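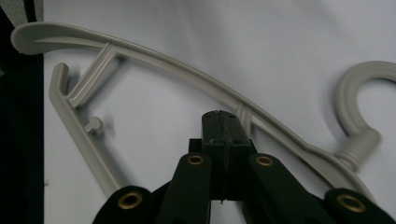

Step 4: Picking up a plastic hanger with the Otevine hand gripper

By now you'll have your Otevine charged and talking to the Clekell app, so let's have a go at a hanger (my favourite bit of the whole kit!). Lay it flat on a pale surface and bring the closed finger pads in just under the long curved arm, near the ribbed strut. Open up, slide forward, then squeeze gently until the pads meet the plastic. Lift slowly, count to three and put it back down. I'd do 24 of these before moving on to step 5, with a cup of tea halfway through.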